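Chapter 7
Drying, Folding, and the Basket in Between

What this chapter covers
Why wet cloth takes the time it takes
Hanging for the fold you want later
Sorting at the rack
The basket as a tool and as a hiding place
Work for the end of the chapter

Washing clothes gets all the attention. It has the machines, the powders, the little drawer nobody's grandmother had, and the advertising budget. Then the lid opens, a heavy twist of cloth comes out, and the advertising stops. From that moment until the shirt is on a shelf you are on your own, and most of the damage done to clothing in an ordinary home is done right there, in the long gap between clean and put away.

Chapters 5 and 6 took you through stains, water temperature, and spin speed. If you did the exercises you now own several gray towels and a better understanding of why. This chapter picks up with the load out of the machine. It assumes a folding rack, a basket, a table, and a person who would prefer to be doing something else.

7.1 Water has to go somewhere

A cotton towel comes out of a decent spin carrying a good deal of water. In the weighing exercise at the back of Chapter 6, the class at Padgate used a bath towel of 700 grams, dry. Straight from the machine it gained 332 grams. That is a large mug of water, and every bit of it has to leave as vapor and end up in the room. Multiply by a full load and you will see why the windows in student housing weep all winter.

Three things decide how fast this happens: how warm the air is, how dry it already is, and how much of it moves past the cloth. Most people can change only the last one, and most people undo it by hanging everything shoulder to shoulder. A rack with a wet sweatshirt on every bar is a tent. The air inside it gets damp, stays damp, and the sweatshirts develop the smell that sends them back to Chapter 5.

The fix is dull. Leave an empty bar between heavy pieces. Put thin things in the middle and thick things at the ends. Open a door. Hedvig Rustad, whose notes on boarding-house laundries we will come back to in Chapter 9, put it in one line to her staff: "If you cannot pass your arm between two towels, take one down." They grumbled, and the towels dried.

7.2 Hanging is half of folding

A garment remembers how it was hung. Drape a T-shirt over a bar at the chest and it will dry with a crease across the chest, and you will meet that crease again at every fold and every meeting you wear it to. Hang it from the hem, upside down, and the creases fall where a waistband covers them. Pants go by the cuffs if you have clips strong enough. Knits do not hang at all. They lie flat, they take up the whole table, and everyone in the house complains.

Shake each piece once, hard, before it goes up. This is the single most useful motion in the chapter and takes less time than reading about it. Seams line up, sleeves come out of themselves, and the missing sock is ejected across the room, where it can be found by the dog.

Small things want clips. Strings with clips on them are worth more than their looks suggest, and a few of them hung from one bar will deal with socks and washcloths that otherwise occupy the rack out of all proportion to their importance.
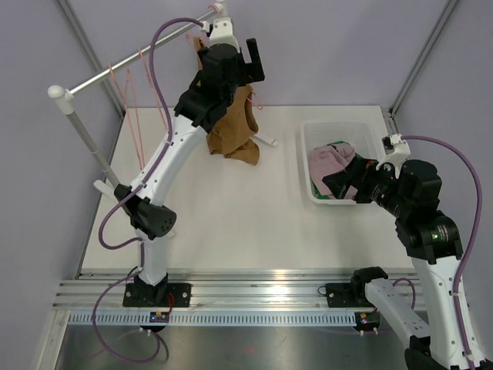

Taking laundry down is a job people do badly because it seems to be over already. The usual method is to stand at the rack, pull, and drop. The better one is to set up so that the table, the rack, and the basket are all within reach, and then to handle each piece once. A white basket with slotted sides does the job nicely at the right-hand end of a table, with a brown garment held up over the middle to find out which way its folds want to go. Notice how little a thing held up like that resembles clothing. It hangs in loose folds from wherever it was pinched, and until you have found a shoulder seam or a waistband it might be anything. Find the seam first. Then lower the piece so it meets the table lengthwise, and smooth outward from the middle.

Slots matter too, in a modest way. A solid tub holds on to whatever moisture went into it, and anything at the bottom that was not quite dry will be noticeably less pleasant by evening. Slots let it breathe. They do not excuse you from checking. Pinch the thickest seam of each piece between finger and thumb, and if it feels cool, back it goes.

7.3 Sorting at the rack

There are two schools of thought about when to sort. The first sorts at the basket: everything comes down in a heap, the heap goes to the bedroom, and the heap is divided on the bed. The second sorts at the rack, taking down all of one kind of thing before starting the next. The first school is much larger. It is also the school whose members sleep beside a heap.

Wanting Lü and Bảo Vũ tried both ways over a month of ordinary household loads at the Musari teaching flat. Each load had the same mix of shirts, towels, and small items, and the same two people, who by their own account were not at their best before breakfast. Sorting at the rack took a little longer at the rack and a great deal less time afterward. It also produced fewer arguments, though the authors admit this was not measured with any care.

The order they settled on is the one we recommend:

Towels and sheets first. They are large, they fold to squares, and taking them down opens the rack so you can see what is left.

Shirts next, folded on the table while they are still flat from the hanging.

Pants and skirts.

Small items last, straight off the clips and into pairs. A sock that has no partner goes in the basket, where it will wait with great patience.

7.4 What the basket is for

A basket is for moving things. Read that sentence again if there is one in your hallway that has been full since the weekend.

The trouble is that a basket is so good at holding laundry that it soon becomes furniture. Clean clothes go in, are worn out of it from the top down, and the bottom layer is never seen again until the household moves. Tươi Sầm calls this layer "the sediment," and in her February 2019 survey of shared apartments for Kaimal she found a swimsuit in it more often than anything else.

Two habits keep the sediment from forming. The first is to put folded things into the basket in the reverse of the order they come out, so that whatever lives in the farthest room goes in first. The second is to own a slightly smaller basket than you would like. A basket that will take two loads will be given two loads, and then it will be too heavy to carry upstairs, and there you are.

If something soft is lying unfolded in the basket, it was either put there on purpose, to be used as padding or as a rag, or it was put there by someone who meant to come back to it. Take it out by the nearest edge and do not press the rest of the pile down to make room. Pressing warm cotton into a basket puts in more wrinkles than the spin did.

Words to know

Drape: how a cloth falls under its own weight.
Hand: how a cloth feels. Dealers in fabric use this word with a straight face.
Line dry: to dry in air, on a line or a rack. On a care label it is advice. On a wool label it is usually absent, and the absence is a warning.
Sediment: see 7.4, or your own hallway.

Work for the end of the chapter

1. Weigh a dry towel, wash and spin it, and weigh it again. Hang it with a clear space on both sides and weigh it every hour until it stops getting lighter. Draw the curve. Repeat with the towel hung between two others.

2. Hang three similar T-shirts, one from the hem, one from the shoulders, and one over the bar at the chest. Fold all three the same way and leave them under a book overnight. Describe the creases without using bad language.

3. Take down a full rack of 12 or more pieces by kind, as in 7.3. Write down where you stopped to think, and move the table or the basket before the next load.

4. Empty your own laundry basket to the bottom. List what you find. Cường Triệu, who tested these exercises on first-year students, asks that lists be kept to one page.

The next section turns to ironing, and to the many respectable ways of avoiding it.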